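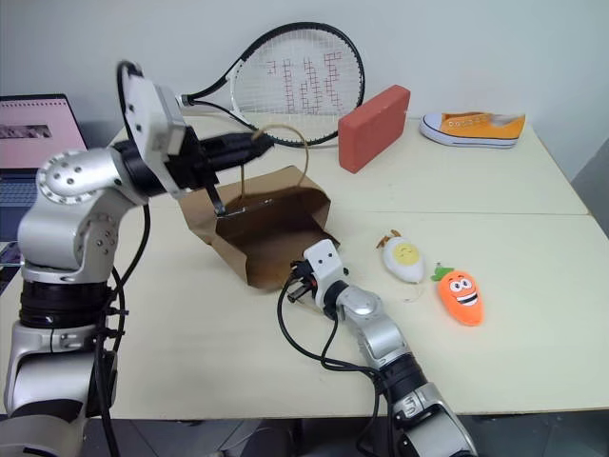 Tritumeck is seeking a part-time Gift Packing Assistant for its soft toy counter in Brilport. The post covers the preparation of customer orders by hand, from the selection of toys on the shelf list to the closing of the finished bag. Most orders are small and leave the counter in plain brown paper bags with twisted handles, and a typical pairing would be the smiling egg and the grinning carrot with its green leaf tops. Bags must be fully opened before filling, so that the toys go in without being squashed and the handles stay upright.

Duties

The successful applicant will:
check each order against its slip and report any missing item to the shift supervisor;
inspect plush toys for loose threads, marks and damaged seams;
open, fill and fold paper bags to the house standard;
keep the packing table clear between orders;
restock bags, tissue and gift tags at the end of each shift.

The post is for 20 hours a week, worked over four afternoons and Saturday morning. Shifts are agreed one month ahead. The initial contract runs for 7 months and may be extended.

Requirements

Applicants should have a careful manner of working and be comfortable standing for long periods. Previous experience in retail or packing is welcome – it is not essential, as training is given during the first week. A good standard of written English is needed for gift messages, which are copied out by hand.

How to apply

Please send a covering letter and a current CV to the Personnel Office, Tritumeck, 23 Momov Street, Brilport, quoting reference 2000. Applications must be received by 2020-02-18. Those who applied for the seasonal post in January may apply again – a new covering letter is required. Interviews will be held at the Gebretsadik Building and will include a short practical packing task.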